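Home heating oil tanks get little attention until something goes wrong with one. Cor Segers has spent most of a working life looking at them, first as an installer and now as an inspector for Petstead, a small tank testing and removal company based outside Toledo. We talked at the kitchen table of a customer in Pliddale, a township where many of the older houses were built with a buried tank and still have it.

Segers started in the trade at 19, carrying pipe. The first tank removal came that same year, behind a two-story house that had switched to gas.

"The owner told us it was empty," Segers said. "It had 100 gallons in it. We had to stop and get a pump truck out. So that was the first thing I learned. You put a stick in it yourself."

The job has changed since then. In the beginning, Segers said, a tank that was no longer used was often just left alone. The fill pipe was cut below the grass and a cap went on it, and the paperwork, if there was any, stayed with whoever lived in the house at the time. Two or three sales later the new owners had no idea it was there.

"I get called out because a lender wants an answer or a buyer wants an answer," Segers said. "They've seen a pipe next to the foundation. Or there's an old copper line coming through the basement wall that doesn't go to anything. That copper line is the best clue you can have. Go look in your basement before you pay me to come look in your yard."

When there is no pipe and no copper line, Segers walks the yard with a metal detector and a probe. It takes most of a morning on an ordinary lot. Patios, decks and additions make it harder. In one case the tank was under a sunroom, and the only sign of it was a vent pipe that had been boxed in and painted to match the siding.

I asked how big the tanks usually are.

"Residential, you see 275, 550, 1,000. That's what people expect," Segers said. "Here in Pliddale I pulled one that the chart put at 1,685 gallons. It had come off a farm. The family was heating the house and filling tractors from it, and that makes a difference, because how a tank was used decides which rules you're under. Heating oil burned on the property is one thing. Motor fuel is another. People tell me it's a heating oil tank and then they tell me about the tractors."

The question of what rules apply comes up in nearly every phone call. Segers does not try to answer it over the phone. The size of the tank matters, and so does what it held, whether it is above or below the ground, and what the local fire official wants to see. Some towns ask for a permit to remove a tank and a second one to fill the hole. Some want an inspector standing there when the tank comes out.

"I tell them to call the fire department's office line and ask what they need," Segers said. "It's a short call. Write down who you talked to."

Finding the tank is the cheap part. What people worry about is the soil. Petstead takes samples from both ends of the hole and from under the fill pipe, and those go to a lab. Results usually take 2 weeks. Segers said the samples from under the fill pipe are the ones most likely to come back with something, even when the tank itself is sound.

"Every time the delivery driver pulled the hose off, a little went on the ground," Segers said. "A cup here and there. Do that for 46 years and you've got a spot. It doesn't mean the tank leaked. The homeowner sees a number on the lab sheet and thinks the worst, and I have to sit down with them and go through it line by line."
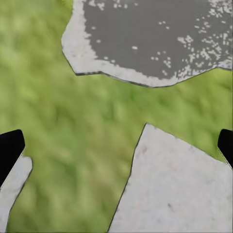
Flat pale slabs on a green surface.

A small spot can often be dug out the same day, with the soil going into a lined container and from there to a landfill that is allowed to take it. A real leak is a longer job. It has to be reported, and the state will want to know how deep it goes and whether there is a well nearby. Segers has worked on a handful of those. One ran for three winters.

"That was a nice couple and they didn't do anything wrong," Segers said. "They bought the house with the tank in it. Their insurance didn't want to hear about it. Most homeowner policies have a pollution exclusion, and people don't read that page. I didn't read mine either until I got into this."

There are things an owner can watch for. Oil use that goes up with no change in the weather is one. Water in the fuel filter is another, since a tank that lets oil out can let water in. A burner that keeps shutting down may only need service, but if there is water in the filter twice in a season Segers would want the tank tested.

Testing can be done without digging. Segers uses a vacuum test on most buried tanks, which takes a couple of hours and gives a pass or a fail. The company has also been trying a handheld reader called the Prorneo, which logs the pressure over the length of the test and prints a chart.

"I like it all right," Segers said. "The battery doesn't care for the cold. But the chart is good to have. If a buyer's inspector calls me in six months I can send him the chart and not have to argue."

Aboveground tanks make up a growing part of the work. Many people who have a buried tank taken out and want to stay on oil put a new one in the basement or along the side of the house. Segers thinks that is generally a good choice, though the outdoor ones have their own problems. Legs sink. Snow comes off the roof and lands on the valve. The oil line gets run across a path with no sleeve on it and somebody catches it with a shovel.

"Put it on a real pad," Segers said. "Not on patio block set in the grass. A full tank is more than a ton, and if one leg goes down an inch the whole thing starts to lean. I've seen them on the ground. Then you have 275 gallons in the flower bed, and that's a much bigger day than pouring a pad."

The other thing Segers checks is the vent alarm, the whistle that sounds while a tank is being filled and stops when it is full. Drivers listen for it. If there is no whistle, a good driver will not fill the tank – and Segers says the homeowner should be glad about that and not complain to the dispatcher.

The worst calls involve tanks that were taken out and fill pipes that were not. An old fill pipe still sticking out of the wall looks like any other, and if a truck comes to the wrong address the oil goes straight onto the basement floor. Segers has been to two of those cleanups. Both houses had been on gas for years.

"If the tank goes, the pipe goes," Segers said. "Same day. Don't cap it, don't glue it. Take it out and patch the wall. I won't sign off on a removal if the pipe's still there."

I asked what records a homeowner ought to keep. Segers keeps a folder for every job and gives the owner a copy: the permit, the lab sheets, the receipt from the scrap yard for the tank, the receipt for any soil, and photographs of the open hole with the house in them so there is no doubt where it was taken. The folder should stay with the house when it is sold.

"I had a woman call me in December," Segers said. "She was closing on her mother's place and the buyer's bank wanted proof the tank was gone. I did that one myself, years back. Her mother had the folder in the drawer under the phone, with the takeout menus. It took her five minutes to find it. Without it we'd have been out there with a probe in frozen ground."

Petstead schedules most of its digging between April and the first hard frost, and Segers said anyone who plans to sell in the summer should call by the end of winter. Testing goes on year round. On the afternoon we spoke there was one more stop to make, a vacuum test on the other side of Pliddale at 3:30, and the owners had been asked to leave the burner switched off until Segers got there.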